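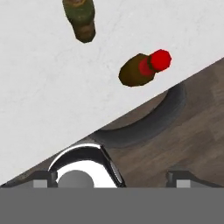

**Glass deposit or glass bank? Our town has to choose**

**mirelkraut** wrote:

Good evening to all. I moved to Drurneck in February and I am still learning how things are done here. In my last town, Pustberg, every shop that sold drinks in glass had to take the empty bottles back, and you got the deposit in coins. Here we have the big green containers behind the sports hall, and that is all. The town council is now asking for opinions on a deposit scheme, and I would like to write a letter, but I don't want to write nonsense. Does anybody have experience with both systems? I am especially interested in how it works for people without a car, because the walk to the sports hall with a full bag is not pleasant.

---

**oldquarry** wrote:

I've lived with both. Deposit wins. Before the deposit came in at Tultlow you could not walk along the river without stepping on glass. After one summer it was mostly gone, because the kids picked it up for the money.

---

**bakers_dozen_13** wrote:

> Deposit wins.

For whom? I run a small shop with 200 square feet of floor, and half of the back room is already full of crates. If I must take back bottles from everybody, including the ones I never sold, where do I put them? They smell, they bring wasps, and one of us has to stand there and sort them. The big supermarket buys a machine and is done with it.

---

**mirelkraut** wrote:

Thank you, this is exactly the kind of thing I did not know. In Pustberg the smallest shops were free from the duty, I believe, but I was only a customer and I am not certain how the limit was set. Could an exception like this solve your problem?

---

**bakers_dozen_13** wrote:

Partly. Then my customers go to the supermarket with their empties and do the rest of their shopping there too. I lose them anyway.

---

**tin_whistle** wrote:

There is one more point that gets mixed up in every discussion. Is the council talking about bottles that are washed and filled again, or bottles that are crushed and melted? Both can have a deposit. Refilling only makes sense when the filling plant is close, and when the bottles have the same shape. If every brewery wants its own fancy bottle, the truck drives all over the country to bring each one home.

---

**oldquarry** wrote:

The Sarpong bottling plant is 6 miles away. You can't get much closer than that.

---

**tin_whistle** wrote:

Sarpong does mineral water only. The beer and the juice come from somewhere else. I am not against it, I only say that the letter should ask which kind is meant.

---

**mirelkraut** wrote:

I read the council paper again and you are right, it says only "glass beverage containers." I will put this question first in my letter.

May I ask a practical thing also? Should the caps stay on the bottles? My neighbor says yes, so that the rest doesn't drip in the bag. At the container there is a sticker which says to remove them, but it is so faded that I can read only half.

---

**hedgerow8** wrote:

For the glass container, take the cap off and put it with the metal or the plastic, depending on what it is. For refillable screw-top bottles, leave it on, it protects the thread. Corks can go in the box at the library.

Don't rinse with hot water, by the way. A quick splash from the dishwater is enough.

---

**oldquarry** wrote:

I have never taken a cap off in my life and the sorting plant has never written to me.

---

**hedgerow8** wrote:

They wouldn't, would they? They pick it out with a magnet and we all pay for it. Please take them off.

---

**bakers_dozen_13** wrote:

Back to the subject. If the council wants to do something cheap and useful, they could put a second set of containers at the bus station. It would help people without a car, and no shop has to turn into a warehouse. They could empty the existing ones more often too. After every holiday the bottles are standing on the ground next to them.

---

**tin_whistle** wrote:

I would sign that one. It doesn't exclude a deposit later.

---

**oldquarry** wrote:

It doesn't clean up the river path either. Nobody carries a beer bottle from the river to the bus station for nothing. Give them a few cents and they will.

---

**mirelkraut** wrote:

I see that we will not agree on everything, but I have learned a lot. I will write about three things: which type of bottle is meant, what happens with the small shops, and the containers at the bus station. I will mention the river path as an argument for the deposit, so that it is fair to oldquarry. When I have a draft, I will post it here, and I would be grateful if someone corrects my English before it goes to the town hall.

---

**hedgerow8** wrote:

Your English is fine. Post it and I'll look at the commas.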